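Rendwood Court Notices: README

Welcome, and thanks for stopping by! This is a small collection of court and crime reports from the Rendwood and Mollwood local papers, typed up over a good many evenings and put into one tidy(ish) table for anyone who studies how such matters get written about.

There are 1000 reports in all, and 234 of them deal with a homicide charge. The rest are thefts, frauds, assaults and driving offences, plus a fair bit of neighbourhood mischief. Each row has the headline, the body, the month of printing, the charge as the paper worded it and, where we could find it, the outcome in court. Please do be careful with that last column, as a charge is only a charge, and papers often cover an arrest and then never go back for the verdict.

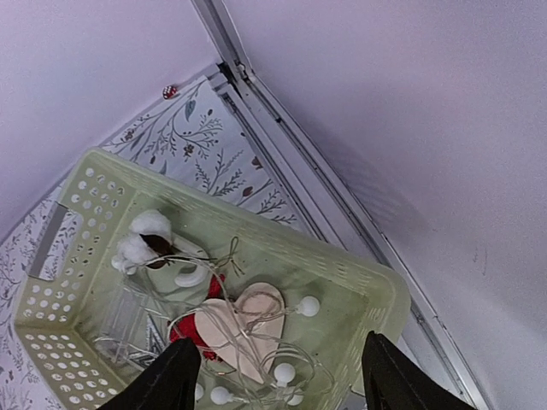
Names of accused people, victims and relatives have been swapped for initials, and street addresses are gone altogether. If you recognise a case anyway, we'd ask you kindly to leave it out of anything you publish.

The files come in 3 parts: Tang (the reports), Astis (our labels for tone and sourcing) and a short list of corrections. Roughly 280 reports still have no tone label, and we'll get to them as time allows, probably after October. Spelling is left as printed, misprints and all.

Free for research and teaching. Corrections are very welcome, however small!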